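Pre-use check, Lesirley arm kit (kitchen package), trial unit from Handen
Unit no. 3264, controller build 2353
Checked before each run, comments as we go. December

**Power and cables**

- [x] Main switch off before mounting bolts touched
- [x] Mounting bolts tight. Two took a quarter turn, write torque on the sheet next time
- [x] Stop button tested, 7 presses, 7 stops
- [ ] External cable clipped along whole arm. NO. Hangs in a long loop past the joint. Kit ships with too few clips, asked Demov for more
- [x] Connectors seated, no play

**Arm and gripper**

- [x] Housing, no cracks
- [x] Joints free by hand, power off
- [x] Gripper opens and closes fully
- [ ] Spare finger pads in box. Missing. Packing list says they're there

Reach check next, slow speed only, one person on the stop button the whole time. 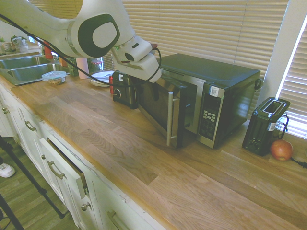 *Checks and comments: Despina Pascu. Second reader: Ertuğrul Türkmen*

**Work area**

- [ ] Counter clear inside reach. Partly. Plates stacked behind, food container by the sink, apple by the toaster. Need a rule on what stays out
- [ ] Drawers shut. One left part open under the counter. Shut before next run
- [ ] Cords off the counter. Toaster cord is hooked up ok, other black cable still lying along the back
- [x] Stand feet checked for rocking, none

**Microwave task**

- [x] Long bar handle, good for this gripper on paper
- [x] Microwave empty, unplugged for door tests
- [ ] Approach height set so gripper clears the top. Manual gives one figure for all models, not much use. Set by eye for now
- [ ] Force limit on door pull. Still at factory setting, do not run the pull until Ertuğrul has signed

**Paperwork**

- [x] Quick start card on site
- [ ] Full manual. Section 10 refers to a diagram thats not in our copy
- [ ] Service terms. Jarman quote covers call-outs but not parts, get it in writing

Overall: ok for slow reach moves, not for door pull. Would not buy at this price without the clips and a propper manual. E.T. disagrees on the price, agrees on the manual.

Open items back to Handen before next run.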